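3.2 Room and Furnishings

All sessions were held in the lounge of the Feltwood test apartment, a furnished room used in our earlier work on household tidying. We kept the room close to how a family would have it, and did not remove items that make tidying slower, such as loose pillows and small tables.

The floor is covered with gray striped carpet. It matters here for two reasons. Small items are harder to pick out against a streaked surface than against a plain one, and crumbs or thread can settle between the fibers. Floor items were scored separately from seat items for this reason.
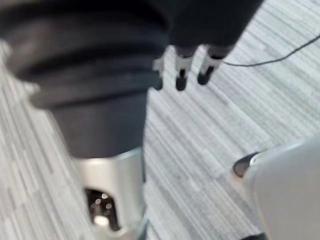 3.3 Seating Area

Most of the tidying took place at the sofa. Figure 3 shows the cream leather sofa with its tufted back and stitched seat, the gray throw pillow at the left end, and the small oval side table close to the right arm. The table has a white marble-look top.

Tufted seating was chosen on purpose. Coins, pens and remote controls tend to slide toward the seams - a problem also noted by participants in the Wyss pilot - and a seat was scored as clear only when the creases had been checked as well.

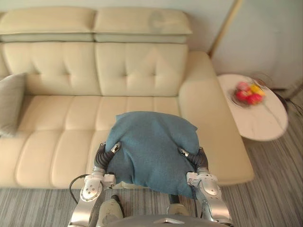

Figure 3. Sofa, throw pillow and side table in the lounge.

Pillow placement was scored on a simple scale. A pillow standing upright against the backrest counted as placed, and one lying flat on the seat or on the floor did not. Small differences in angle were ignored. The side table was treated as its own surface, and items left on it were scored under the Iko item list, which has 105 entries. Each session lasted up to 590 seconds.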